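Filed under: Workshop / Equipment / Spending Other People's Money

Gripper shopping, the Noltby bench

We have a budget of $3,584 for end-of-arm tooling, to be spent by November or handed back. Linnea Boström wanted one good gripper. Folke Ekström wanted 11 cheap ones. I wanted lunch. The quotes from Skorkivano and Hegde are both in, and both leave out shipping, presumably out of modesty.

One picture so far. More when the Flonton demo unit clears customs.

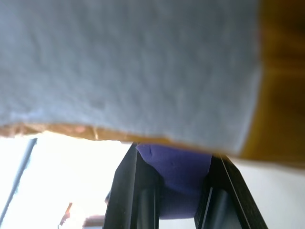

Spare fingers are where the budget goes to die. Skorkivano wants $316 a pair, and I have penciled in roughly 10 pairs a year, a sum I'd rather not say out loud near Gunvor Hellström. Soft things are the reason we're shopping at all. A squashy purple lump wedged between two black fingers will take a dent without complaint — our actual parts send a bill. So padded tips go on the list, and the nice carrying case comes off it. Folke is taking that hard.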